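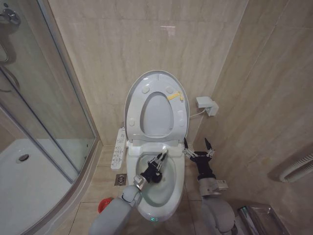 Pekow, April

So I finally caved and bought the Jeledent bidet toilet, after my neighbor Albertina Esteves went on about hers all winter (she texted me from it once, which, thanks). We've had it two months now and I have opinions!

First, the seat heat. I keep it on the lowest of the settings and it's lovely at 6 a.m. My husband cranks it up and I yelp every single time. The wash is gentler than I expected, and the water warms up fast enough that I stopped bracing for it. The dryer is useless. Over 10 minutes on there once and I still reached for the paper.

The buttons run down a panel on the side, and guests hate it. My mother-in-law hit the wrong one on a Wednesday and we all heard about it at dinner. You also need an outlet close by, so check that before you order. Gamage quoted us for the install and then charged $50 more for a longer hose, grr.

I looked at the Cimura too, but it was pushing 3,000 bucks and I couldn't find anyone who'd had one fixed. Cleaning ours is easy, just a soft cloth, no bleach.

Would I buy it again? Yep, and I'd skip paying extra for the dryer.

14 comments
Share 2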